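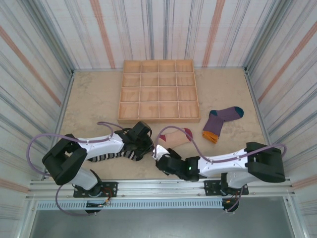 The Ukwood sock tray has sixteen square compartments, four across and four deep. Each holds one rolled pair. Set it on a flat surface with clear space in front for pairing.

## Rolling a pair

1. Match the socks by toe and cuff colour. Put striped socks to one side until their mates turn up.
2. Lay one sock on top of the other, heels together, and smooth out the creases.
3. Start at one end and roll firmly. Keep the ribbing straight.
4. Fold the outer cuff back over the roll to hold it. The inner layers should sit inside the opening.

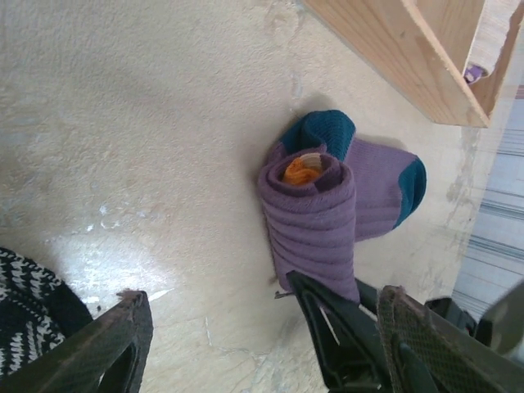
5. Place the roll in a compartment with the opening facing up. Fill the back row first.

**Note:** Thick winter pairs may need a looser roll. If a pair won't fit, lay it flat in the Mevier drawer insert (part 507, sold separately).

**Caution:** Don't force a roll past the divider strips. They are thin and can split. Replacement strips are part 1774, in packs of 2.

## Checking the roll

Pick up the bundle by its thickest part. If it opens, unroll it and repeat steps 2 to 4.

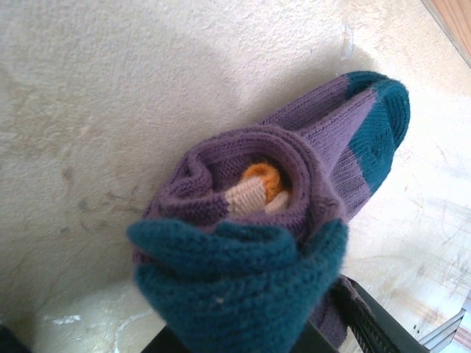 *Purple and teal bundle, with beige and orange knit showing in the centre.*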